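Chapter 4
Small Utensils and the Shared Table

Learning aims

By the end of this chapter the student should be able to:
distinguish between open and closed storage for table utensils;
select a container suited to the length and weight of its contents;
describe the order of work when a table is cleared and reset;
prepare a short written plan for the storage of utensils in a small household.

Key terms: open storage, closed storage, point of use, resting end, mixed surface

4.1 Introduction

The preceding chapters dealt with the larger divisions of the domestic kitchen: the cooking area, the sink and the cold store. Attention now turns to the objects that pass between these areas several times a day. Spoons, forks, chopsticks and serving tools take up little room, yet they account for a considerable share of the handling carried out in any household. In the Gidlow survey of small kitchens, on which the exercises in this part of the book are based, 118 households kept a record of their table utensils for the month of February. Most reported that the drawer nearest the cooker was full, and that utensils in daily use had begun to gather elsewhere, most often on the table itself.

The survey did not treat this as a fault. A utensil kept where it will next be needed is said to be stored at its point of use, and the dining table is a reasonable place for such storage provided that the container is stable and the surrounding surface is kept in order. Difficulties arise when the container has been chosen for some other purpose, or when articles unconnected with eating are allowed to settle beside it. 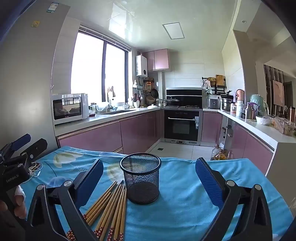
Chopsticks present a particular case in the study of open storage. They are long in relation to their width, they roll readily on a smooth surface, and they are used in pairs, so that the loss of one makes its partner of little value. An upright holder overcomes most of these problems. The container need not have been made for the kitchen: a wire-mesh pencil cup such as the black one standing on the jellyfish cloth has open sides through which air can pass, and its solid base gives the tips a surface to rest upon. When the chopsticks lie in a pile beside the cup, by contrast, the pairs must be sorted by hand before the table can be laid. Where all the sticks carry the same decoration, as with the red ends and white flowers of this set, any two will make a pair and the sorting is brief. Households that own several patterns should allow more time, or keep each pattern in a container of its own.

The end by which a utensil is stored is known as the resting end. For chopsticks the usual practice is to place the eating tips downwards, so that the hand meets only the decorated ends when a pair is drawn out. Some households prefer the reverse, on the ground that the tips should not touch the bottom of the container. Either arrangement is acceptable if it is followed by every member of the household and if the container is washed at regular intervals. Abbasi recommends an interval of 15 days for mesh and metal containers, and a shorter one for any container without openings.

A further consideration is the mixed surface, that is, a table on which eating shares space with other activities. An earphone cable left near the edge of the cloth is a common instance. Cables, letters and keys should be removed before utensils are set out - a matter of moments if a fixed place has been agreed for each.

4.2 Selecting a container

Three measurements are required: the length of the longest utensil, the internal depth of the container and the width of its base.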